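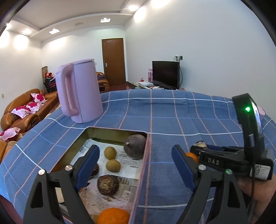 Mark Anthony Evangelista asked, after the November session, whether visitors would get to hold the gripper themselves this time or only watch from the doorway. Participants at the coming demonstration will handle it themselves, and this call is for those participants.

Call for participants: hand-held gripper demonstration and open day
Reference 3242
Nurker Robotics, Talavera Building, Room 139
Tue 28 February, 10:00 a.m. to 4:30 p.m.

Nurker is seeking 19 adults to take part in a one-day demonstration of hand-held gripper recording in furnished rooms. Participants will pick up, move and put down ordinary household items with a two-finger gripper while its camera records. The recordings are used to train arm controllers for domestic handling tasks. The open day runs alongside the demonstration, and members of the public may come in and watch at any time after 11:00 a.m. without registering.

Tasks

Each participant completes two blocks of 50 minutes with a break between them. In the first block the items are fruit, wrapped snacks and baked goods, moved into and out of a shallow tray. In the second block the items are taller or less regular: mugs, kettles, soft containers, tins with hinged lids. Kettles are empty and unplugged. Items are set out on soft surfaces as well as tables, as a mattress yields under a light load and changes the angle at which the fingers meet an item.

An operator gives the order of items at the start of each block. Participants work at their own pace. A dropped item is left where it falls and the attempt is marked in the log. Repeated attempts are kept.
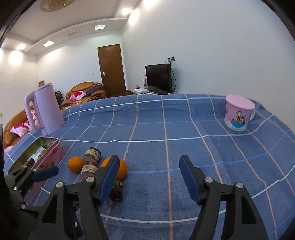
Between attempts the items are moved by hand to new positions, following a printed layout sheet. Participants should wait for the operator to say "clear" before starting again. The gripper is held from below in one hand, and the other hand stays out of the camera's view during a recording. Left-handed participants are welcome and should say so when applying.

We expect to record up to 600 attempts over the day. Recordings are reviewed on site in the Prelier software, and visitors can follow the review on a separate monitor in the hallway.

Requirements

Age 18 or over.
Able to stand or kneel for 50 minutes, with pauses on request.
No current injury to the hand, wrist or shoulder of the arm used.
Sleeves that can be rolled above the wrist. Rings and bracelets must be removed.
No experience with robots is needed. People who took part in November may apply again.

Participants with food allergies should list them on the form. Several of the items are real food, including pastries, and will be handled during the session.

Payment and consent

Payment is a fixed amount for the full session, stated in the confirmation letter, and is made by bank transfer. Lunch is provided. Hands, forearms and voices may be recorded. A consent form is sent with the confirmation and must be signed before the first block.

How to apply

Complete the form at the Talavera reception desk or request it by phone from the Zolon project office, quoting the reference above. State your preferred hand and whether you can arrive by 9:40 a.m. for the briefing. Places are assigned in order of receipt. Applicants not placed will go on a waiting list for the next session.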